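Section 4: House rules for running the arms in the simulated kitchen

I wrote this part of the Stelholm guide after my second month with the setup, so it's less polished than the install chapters. Raluca Cârstea wrote those, and she's tidier than I am. What you get from me is how we run a session, what we write down, and the stuff I'd stop you for if I were looking over your shoulder. Everything in this section takes place in the simulator. The rules for the real cell in Lamadby are in Section 7, and please don't mix the two up (I've seen it done, and the paperwork was awful).

## 4.1 Before you start

1. Open the kitchen from the shared project folder. If you work from a copy on your own drive, your session can't be filed – I know, it's slower over the network.
2. Check the scene version against the one on the session sheet. If they differ, use the sheet's version and leave me a message.
3. Load the speed profile called **Tănase-slow**. It's the profile we use for all counter work, including runs you think are too simple to need it.
4. Set the step limit to 2000. A run that reaches the limit is recorded as "timed out", even if the arm was a hair away from finishing.
5. Put your initials and the random seed on the sheet *before* you press start. Seeds filled in from memory are how we ended up with eleven pages of results we couldn't repeat.

> **Note:** The default seed is 1827. Keep it for your practice runs and pick a new one for anything you plan to report.

## 4.2 Treat the simulated stop like a real one

This is the rule people grumble about, so let me make my case. Yes, you can drive a simulated gripper straight through a counter and all you lose is a few minutes. But you're training your hands too! If you get used to shrugging off contact warnings in here, you'll be slower to react in Lamadby.

- Keep one hand free for the stop key during every move you drive yourself.
- When a contact warning comes up, stop. Read it, write it down, then decide whether to go on.
- Don't turn off collision checking to get past a tight spot. Back out the way you came and plan the move again.
- If you leave your desk, pause the run. Coffee counts as leaving your desk.

**Caution:** Resetting the scene clears the contact log. Save the log first, every time. I lost a whole Sunday's work to this one and I'm still a bit sore about it.

## 4.3 Parking and looking around

Between tasks, both arms go back above the work surface and stay there until you've had a proper look at the counter. I do it in this order:

1. Send both arms to the park pose and wait for the status line to say they've stopped.
2. Switch to the counter view. Look over the area you're going to work in, including the back, where the appliances are.
3. Look at the shadows as well as the objects. An arm can be outside your view and still hang right over the spot you want, and its shadow may be your only hint. With the dish rack and microwave at the back, the open counter in front can look very roomy until you notice the gripper shadow in the middle of it.
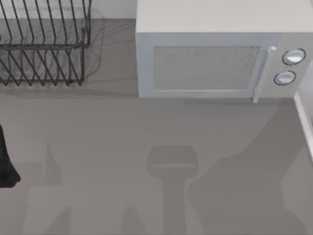 4. Check the position readout for each arm. Shadows are a good prompt to look, but they're no use for judging height, so go by the numbers before you move anything.
5. Leave a clearance of 10 centimeters between the gripper and any fixed item on your way in. You can go closer for the last part of a grasp, at the lowest speed in the profile.
6. Say which arm you're moving, out loud if you're sharing the session. "Left going in" is plenty.

## 4.4 Writing up the session

Record failed runs the same way as good ones, with the same fields filled in. Domnica Pîrvu reviews the sheets for the Usthorpe project, and she'll send back any set where the failures are missing or lumped together under "other".

For each run, I put down the seed, the scene version, the outcome and any contact warnings, plus a line in plain words about what I saw. "Stopped short of the rack, no contact" is fine. Guesses about the cause go in the comments box – they're welcome, just keep them out of the outcome field.

Save the log under the session number, close the scene without saving changes, and hand the sheet to Domnica.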